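About Us

Hi, and welcome to Varnetti! We're a small software shop in Medmont, and we write the code that sits between a robot and whatever you'd like it to do. We don't build arms and we don't sell grippers. If you've already got a robot and it keeps stopping to think in front of a drawer, you're our kind of people.

I started this company after years of fixing other folks' motion planners on weekends. I kept writing the same patches over and over, so one December I finally put them in one place and called it Akanda. It's our planner, and it's still the thing most customers come to us for. You give it a goal, it gives you a path, and if it can't find one it tells you why in plain English (my favorite feature, and the one I fought hardest for).

Then came Ustitach, our test runner. It takes a new build and puts it through 1067 simulated tasks overnight: doors, drawers, handles, reaching past things, backing out of tight corners. A build needs to pass 90 percent before any of us will even look at it on hardware. We've had builds come back with 254 failures and all of them traced to one flipped sign in the wrist frame. That was a long Tuesday!

There are 10 of us now. Half the team works on perception and the other half on planning and control, and we all take turns on support, me included. So if you write in with a question about joint limits, there's a fair chance I'm the one who answers. I like those emails, please send more of them.

We love working with labs, small factories and anyone with a stubborn robot and a bit of patience. Send us your logs and tell us what's going wrong, and we'll take a first look for free.

And since people always ask what our days look like, it's plenty of this:

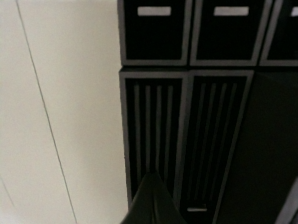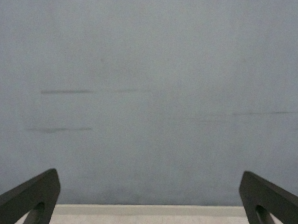 Gripper views in simulation: drawers and louvered doors first, then open fingers and a lot of wall.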